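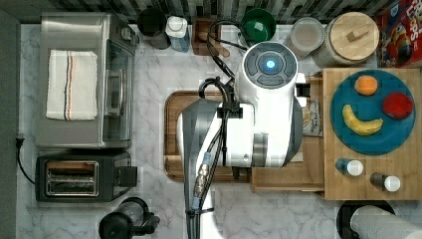

Fruit on the counter at Plarkommont.

Healthy Snacks at Home – progress report to the Farent fund
Thursday, November 21, 2019
Prepared by Salamatu Sarpong

We're past the halfway mark, and it has been such a good stretch! Your grant of $2000 covers the evening cooking classes for families in Naditz, and $800 of it is still unspent. Most of what went out was for groceries, plus the printing of the first recipe booklet.

Hema Chowdary has taught both courses so far. The fall group asked for more lunchbox ideas, so she dropped the second soup evening and did bean spreads and oat bars instead. Parents have been sending us their own versions ever since (the one with dates and orange peel is wonderful).

The booklet is out in English and Greek – Kalliopi Economou did the translation in her spare evenings, and she caught two wrong oven temperatures along the way. Both are fixed in the copies now at the library.
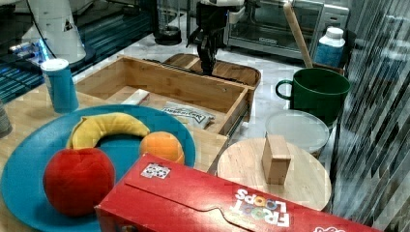
Snack drawer and blue plate.

We have also started on the part about packaged snacks. Kosmas Liapis wrote a one-page guide to reading labels, mainly serving size and added sugar, and the teens took to it faster than the adults did. He wants to add a page on salt before it goes to print.

One thing is running behind. The store visit at Núñez was planned for this month and has moved to April, when the manager can open an hour early for us. The bus money stays set aside for it.

Next up: a new course after the holidays, with Rafail Papadakis handling sign-ups. The waiting list already has names on it, and we can't wait to get cooking again.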